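Category: Datasets / Manipulation / Shared workshop builds

# Anelwood Bench Assembly Set: Data Card

Prepared by Crescencio Tovar, Anelwood shared workshop. Revised in May.

## Summary

The Anelwood Bench Assembly Set records two robot arms fitting parts to a desktop computer on a member-built cell. The tasks are limited to memory modules, processors and 3.5-inch hard drives. The set was prepared under the Clistis project, which maintains the control software and the recording scripts for the workshop.

The release is intended for members and outside hobbyists who are building a similar cell and wish to test a policy or a grasp planner before they commit their own hardware. It is not intended for use in production lines or for any safety assessment.

## Contents of the release

- Recorded episodes, grouped by task, with joint states and gripper commands
- Video from the wrist camera and the fixed camera, stored per episode
- Drawings of the parts fixture, in printable form
- A calibration folder, one file per session
- Operator notes in plain text

Episodes in which the operator stopped an arm by hand are retained and carry the tag `halted`. Users who want only completed insertions should filter on `result: seated`. The tag `seated` was assigned by the operator after inspection of the board and was not derived from the video.

## Cell and fixture

The cell stands on an aluminum extrusion bench in the Wikström room. The computer is laid on its side with the side panel removed, and the parts to be fitted are presented on a gray fixture next to it. The fixture went through 12 printed revisions. Earlier revisions gripped the memory module too tightly along its lower edge, and the guides were opened up in stages until the module could be drawn out without twisting.

Drawings for the last two revisions are supplied. Users are advised to print the later one unless their gripper fingers are wider than ours.
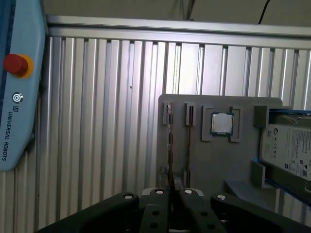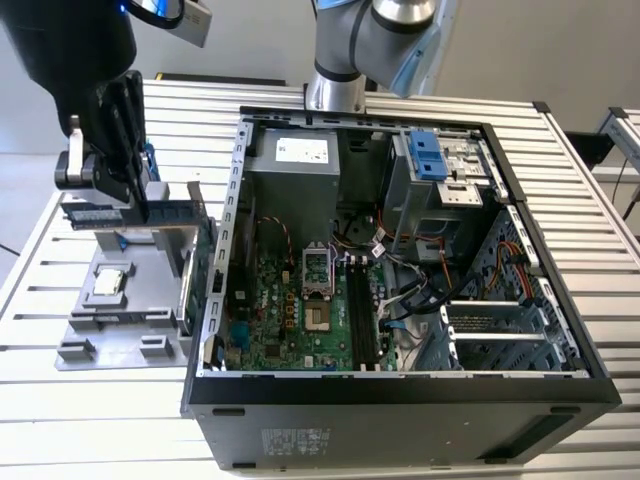
*Parts fixture and gripper at the bench, wrist camera (first) and fixed camera (second). In the second view the gripper is holding a memory module.*

## Recording procedure

1. Place the chassis against the bench stops and confirm that the processor socket lever is in the position required by the task file.
2. Load the fixture. Handle modules by the edges and wear the wrist strap.
3. Run `check_pose` and compare the reported offset with the value in the session file. Do not continue if the offset exceeds 2 mm.
4. Clear the bench of tools and start the recorder.
5. Keep one hand within reach of the emergency stop for the length of the episode.
6. Enter the result and any remarks before the next episode is started.

## Known limitations

All episodes use one model of chassis. Policies trained on this set should not be expected to transfer to a case with a different drive cage or slot layout.

Reflections from the processor lid and the ribbed aluminum affect depth estimates in the wrist view. Sessions recorded in the late afternoon are the most affected, and the operator notes mention it where it was noticed.

Some 12 episodes have a clock offset between the two cameras. They are listed in `sync_issues.txt` and have been left uncorrected. The Ketemus loader skips them by default; pass `--keep-unsynced` to include them.

Force readings were not recorded. A later release may include them if the sensor mount can be made stiff enough.

## Access and terms

The set may be copied and modified for non-commercial work. Any redistribution must include this data card and the operator notes. Changes to the fixture drawings should be marked with a new revision letter so that they are not confused with the workshop's own.

Corrections may be submitted through the Clistis issue tracker. Please give the episode number and the camera concerned.

Contact: Anelwood workshop desk | © Anelwood Shared Workshop | Back to top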